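HSP 1016 Household Support Practice
Unit 7: Beds and Bedding in the Private Home
Course handout - Brurkberg campus

Scope of the unit

This unit deals with the domestic bed as students will meet it on placement. It assumes that the Unit 6 notes on laundry sorting have been read. Hospital corners and draw sheets are covered in the Residential Care stream and are not assessed here.

Terms used

Doona, duvet and quilt are used interchangeably in the set readings. In assessment tasks students should use one term throughout. "Cover" refers to the removable outer layer only. "Blanket" refers to any single-layer warm covering, whatever its fibre. A folded blanket kept at the foot of the bed is called a foot blanket in the Trulent workbook; the older term "throw" remains acceptable.

Before touching the bed

Ask the householder how the bed is usually made. Preferences on the number of layers, the position of pillows and whether the top sheet is tucked in are matters for the householder and should be written on the home sheet at the first visit. Items found on or near the bed are to be returned to the place in which they were found unless the householder directs otherwise.

Order of work

Strip from the top layer down. Fold each blanket in half and in half again, and place it on a clean chair or shelf. The floor is not a clean surface for this purpose. Check the mattress protector for wear at the corners. Fit the bottom sheet at the head first, then the foot, and smooth it toward the sides. Where a top sheet is used, leave enough at the head for a turn-back of 20 centimetres.

The doona is laid last but one. Hold it at the two foot corners and shake it so that the filling settles, then draw it up evenly. A printed cover shows quickly when it has been laid askew: find a straight feature, such as a border band or a line of stitching, and set that parallel to the mattress edge before smoothing the centre. Work outward with the flat of the hand. Creases pressed in during storage will not come out by hand, and students are not expected to iron a cover in place.

Heavy blankets

A thick blanket left at the head of the bed will slide if most of its weight is over one side. Lift it clear, refold it and lay it across the foot, or store it as the householder prefers. Two people should handle any blanket that one person cannot lift comfortably at arm's length. The lifting guidance in the Chacko reader applies.

Headboard shelves

Many older bedroom suites include a shelf in the headboard. Light bedding may be kept there if the stack is stable and does not overhang the pillows. Place the folded edge to the front.

Written task

Prepare a plan of 400 words for the bed shown on the last page of this handout. State the order in which the layers would be lifted, folded and replaced - and note one question to be put to the householder. 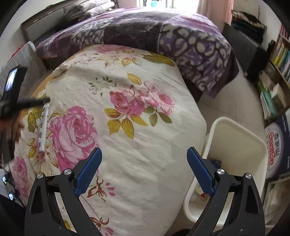
Prepared by Kausar Dhanial, Household Support Practice
Reviewed by Naheed Rind
Issued 4 April 2018

Notes for the written task: treat the rose-printed doona and the purple blanket bunched across the head of the bed as separate layers. Allow for the blanket's folds over the right side. The golden-yellow border band may be used as the straight feature. The folded bedding on the headboard shelf stays where it is. Plans are to be submitted through the Costotmont office.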